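Notebook, May – the marble table, again

Started a little after 11, coffee in hand, meaning to do the labels for the parts drawers. Didn't do the labels. You can't put a drawer down anywhere in this room until the big table is dealt with, so the big table got the morning (and most of my good mood).

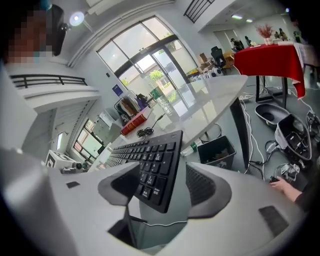
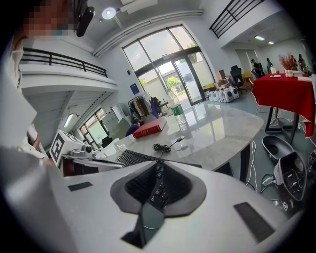 The keyboard, the coiled black cable and the red book, same trio as ever.

So, the keyboard. It's the spare from the Laltham office and I want it to live on the shelf with the other spares, stood on its long edge so the keys don't collect crumbs. Before it goes up: turn it over, tap it out, run the soft brush between the rows, wipe with the barely damp cloth. The arrow keys are always the worst, no idea why, I hardly touch them! Two of the keys on the number side feel mushy. Made a note on tape and stuck it to the underside.

Cable: coiled loosely, the over-under way, with one of the cloth ties. I tried the rubber bands last winter and they went to goo in the drawer, so please, no more rubber bands. If you find a bag of them, it's mine, throw it out.

The red book goes back to the Trindville shelf. I got sidetracked and read a chunk of it standing up – there's a long bit on a furniture showroom that opened in 1958 and had marble tops shipped in by rail, half of them cracked on arrival. Felt a bit better about our table after that.

On the table itself: the Bornine stone cleaner is fine, but go easy. 2 squirts for the whole top and buff right away, or you get streaks that show up the minute the sun comes through the doors. No vinegar, no lemon anything. Water bottles get a coaster. I put 6 cork ones in the basket by the sink and I'd like to see 6 there in June.

Clothes rack: still full. I moved nothing. Some of those things have hung there since before the heating was turned off and I'm not going to be the one who guesses whose they are. Might put up a sign.

Stamatopoulos read this over lunch and wrote underneath that the coasters are all very well but cork holds water if you leave it sitting, and a ring is a ring whether it came from the bottle or the coaster. Wants felt ones, and wants the top resealed before summer in any case, with a drop of water left on it for ten minutes as the test. If it goes dark, it needs doing.

Fair enough. Will try the drop test at the window end tomorrow, first thing. Labels after that. Need more tape, the wide kind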